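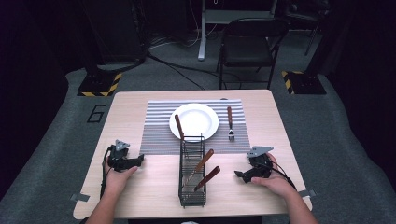 Table Skills Project: Student Gallery

The Table Skills Project is the second-year practical course in applied automation at Rowbotham College. It is open to students who have passed the introductory module in control and measurement. Each student learns to carry out an ordinary household task through a pair of hand-held grippers, to record the work properly, and to prepare the recordings so that they can be used to train a robot arm. This year the course has 18 students, working in teams of 3.

The course is taught in the Garnimero Laboratory on the ground floor of the Vovent Building. Teaching begins in September and the final demonstration is held in March. Assessment is by a written log, a practical session and a short talk. No earlier experience of programming is required, although students are expected to have read the laboratory safety notes before their first session.

The pictures on this page show the table-setting task, which all teams complete in the autumn term. The task was chosen by the teaching staff after a review of the previous year's work, in which students had moved plain blocks between marked squares. The blocks gave tidy results but prepared students poorly for the final demonstration. Plates, cutlery and cloth behave less predictably, and the logs written since the change have been noticeably fuller.

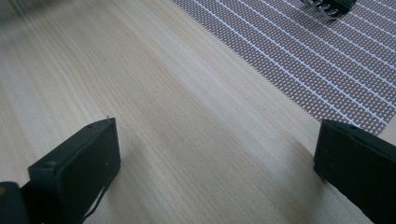 Students are taught to plan an approach before they close the gripper on anything. The first exercises are done slowly, with attention to the height of the fingers above the table and the angle at which they arrive. Here the two fingers stand apart over bare wood, with the striped placemat beyond them. Teams are asked to note in the log where each approach began and whether the view from the gripper was clear enough to be useful.

Recordings and marking

By the end of last year the course archive held 1,427 recordings. Each one is checked by a member of another team, who may accept it, return it with comments or set it aside. Recordings that are set aside are kept, as they are often of value when a team comes to write up its faults. Marks are given for the quality of the log and for care in checking, and a team is not penalised for an attempt that fails.

The practical session lasts 4 hours, including a break. Students should arrive with their hair tied back and loose sleeves fastened. Food and drink are not permitted in the laboratory at any time.

Demonstration and visits

The final demonstration is open to families, local schools and members of the college. Teams present their work in the order drawn at the start of term and take questions afterwards. Zedeck, the college's partner for the course, provides a small prize for the best-kept log.

Schools wishing to bring a group should write to the college office by the end of January, stating the number of pupils and any access needs. Further pictures will be added to this gallery after the spring sessions.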